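Gallanano Traces Simulated Arm Fault to a Stale Grip Signal, Releases Fix and Full Logs

Tilum counter-clearing project resumes testing after a pause; company publishes every failed run

Jul 17, 2025

Gallanano today released a corrected version of Tollo, its motion software for kitchen and counter work, along with a complete account of the fault that led the company to stop testing earlier this month. The problem was found in simulation, before the affected version had been loaded onto any physical arm. No people or equipment were involved.

The fault showed up during the Tilum project, in which a simulated arm practices picking up and setting down tableware on a marble counter. The objects are ordinary ones: a plate, a cup and a small shaker of the kind used for salt or pepper. In a batch of 1000 runs, the software recorded 30 cases in which the arm began its carrying move while the fingers were still closing. In most of those runs the object tipped over. In a few, the arm went through its whole route with nothing in its grip and then reported the job as finished.

That last group is what got everyone's attention. A dropped cup is easy to spot and easy to score. An arm that believes it is holding a cup will go on to make other choices based on that belief, and on a real counter those choices could put it somewhere a person doesn't expect it to be. Gallanano's rule is that any mismatch between what the arm reports and what the arm has done counts as a safety matter, so the team halted the batch and pulled the version the same afternoon.
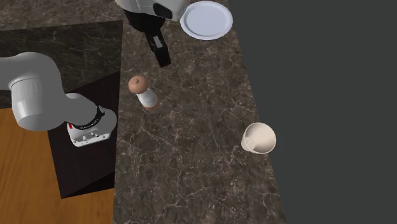
The cause took longer to pin down than the team hoped, and the hunt for it was a great piece of work. Early suspicion fell on the model of the cup, which tapers and can be awkward to hold near the rim. Engineers swapped in a straight-sided cup and the fault kept coming. They then changed the friction values for the counter, slowed the arm down, and tried starting every run from the same pose. None of it made a clear difference.

The answer was in the timing. Tollo checks a grip signal before it allows the arm to lift. In the faulty version, that signal could be left over from the previous attempt. If the earlier attempt had ended with a good hold, the software read the old value, decided the new hold was good too, and sent the arm on its way up to 300 milliseconds too soon. Runs that started fresh never showed the problem, and that explains why the short nightly checks had missed it entirely.

"We were all staring at the fingers, and the fingers were doing just what they had been told," said Wayne MacLeod, who leads the Tilum project at Gallanano. "Then we lined up two runs back to back and saw the same number sitting in both of them, and the whole room woke up! I would much rather find this in a simulator in July than next to somebody's dinner. I'm really proud of how openly people here talked about it, including the ones who wrote the code in question. That includes me."

The approach to the cup was the most useful test for reproducing the fault. The fingers come down from above and have to settle at the rim before any lifting starts, so a carrying move that begins early is plain to see in the joint data.

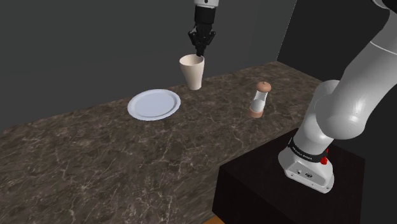
Simulated arm with its gripper at the rim of the cup, Tilum project. Image: Gallanano

The corrected version clears the grip signal at the start of every attempt and asks for a fresh reading before the arm may lift. If no fresh reading arrives, the arm holds its position and reports a failed grip. A second check now runs after the lift and compares the expected load with the measured one. Should the two disagree, the arm stops and the run is marked as failed, whatever the first check said.

Gallanano has repeated the full batch with the new version and found no early lifts and no false reports of success. The arm did still knock over the shaker in a small number of runs. Those are ordinary placement errors, they were logged as such, and work on them continues.

The nightly checks have changed as well. They now include more than 200 linked attempts, each one starting from wherever the last one ended, with failed holds mixed in on purpose.

Sandhu, the outside test group that reviews Gallanano's safety reports, was given the logs before release and was able to bring the fault back on its own machines using the old version. At Sandhu's request, the public report also lists the wrong turns the team took, with the settings used for each. Gallanano thanks the reviewers for that suggestion, which made the report longer and a good deal more useful.

Groups using the earlier test version of Tollo should stop running it and move to the corrected one before their next session. Results that depend on the software's own success reports should be checked again against object positions. The full report, the logs and the linked-attempt tests are available free of charge from Gallanano on request.

Testing on a physical arm has not been scheduled. The company will announce a start date after Sandhu completes its review of the second check.

About Gallanano
Gallanano develops motion software for robot arms that work with everyday household objects. Tilum is its research project on clearing and setting counters.

Media contact: Wayne MacLeod, Gallanano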